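Cómo limpiar por dentro un PC viejo sin cargarte la placa

Me preguntáis mucho por esto, así que os cuento cómo lo hago yo, que llevo ya 40 torres limpiadas en la mesa del comedor (pobre mesa).

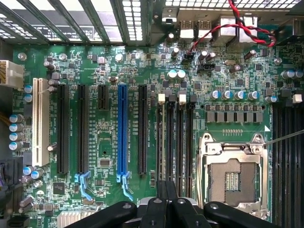 Lo primero, apagar, desenchufar y tocar algo metálico de la caja. Tumbadla de lado, con la placa mirando hacia arriba, y trabajad con buena luz. Yo empiezo por las ranuras de expansión, que es donde se mete toda la pelusa: brocha suave y a lo largo, ¡nunca apretando! Luego un par de soplidos cortos de aire, con el bote siempre derecho.

Ojo con los cables finos que van a los pines: antes de soltar uno, hacedle una foto, porque luego no hay quien se acuerde. Y mirad los condensadores de paso. Si alguno tiene la tapa hinchada, ni limpieza ni nada, toca cambiarlo.

El zócalo lo dejo para el final, y ahí no meto la brocha. Si vais a cambiar la pasta térmica, tened a mano alcohol y dos trapitos que no suelten pelo.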